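The long house at Drilov

Up the hill road, past the old Skumuron mill, and you nearly miss the gate. Low stone wall, two fig trees, then the house – 3,567 square feet of it, all on one level.

Architect Lourenço Marinho kept the original north wall and not much else. Five bedrooms now. The kitchen opens straight to the courtyard, lime plaster throughout, oak underfoot. Ceilings higher than you expect. The owner, Jaruwan Panyasiri, wanted a bath with a view of teh valley and got it.

"I asked for three things and he argued about all of them," she says.

Storage is the real luxury. Closets run the whole length of the hall, and the laundry room has its own door to the yard. 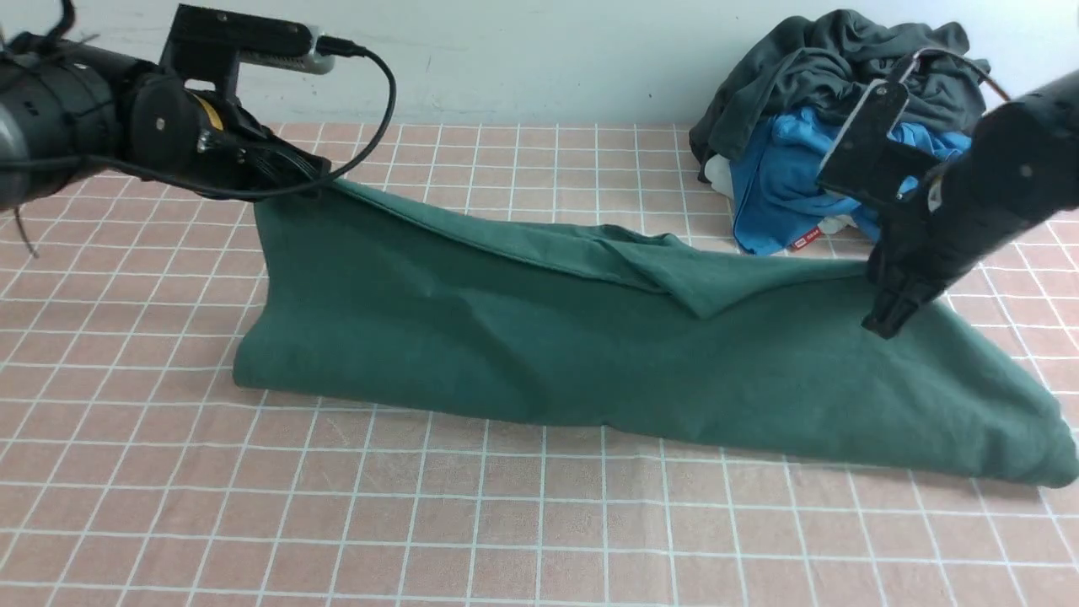

A dark green garment, partly folded, on a white-grid surface.

Out back, a guest cottage of 939 square feet, finished last December. Viewings by appointment thru Valente.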